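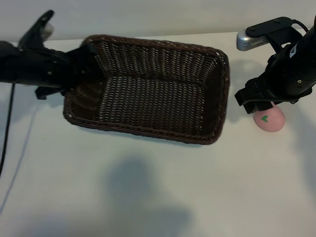

Munasinghe
Manuals Editor, Domton

Section 3. Setting up your first outbreak

Pralov lets you run a simulated epidemic through a small town and then argue with colleagues about the results. The sample town, Irkusitz, has 1281 residents, none of whom wash their hands unless you tell them to.

1. Open Pralov and choose New Exercise. Pick Irkusitz from the town list.
2. Choose a pathogen. Beginners should take the mild respiratory preset. The hemorrhagic one is popular and makes for a very short afternoon.
3. Set Incubation to 3 days.
4. Set Hospital Beds to 400. This is generous for a town this size – lower it once your team starts feeling confident.
5. Under Clock, set each turn to 15 minutes, then press Lock.
6. Assign the roles. Whoever plays Press Office should be given a chair near the door.
7. Press Start.

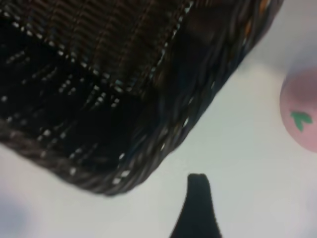
Woven wicker and a rolled rim, close up.

Note: The Rumor slider controls how fast bad information spreads. At its highest setting it outruns the disease, and the residents of Irkusitz begin blaming the mayor, the water and you. Leave it at Low for a first session.

Note: Results are saved at the end of each turn. Closing the window in the middle of a turn will lose that turn, including the parts you were proud of.

Caution: Mark every printed handout EXERCISE ONLY, on both sides, in large type. Screenshots without that label have a way of turning up online as secret forecasts.

Caution: Pralov is a training tool. Do not use its totals to plan for a real outbreak.

To change the town or import your own, go to Section 4.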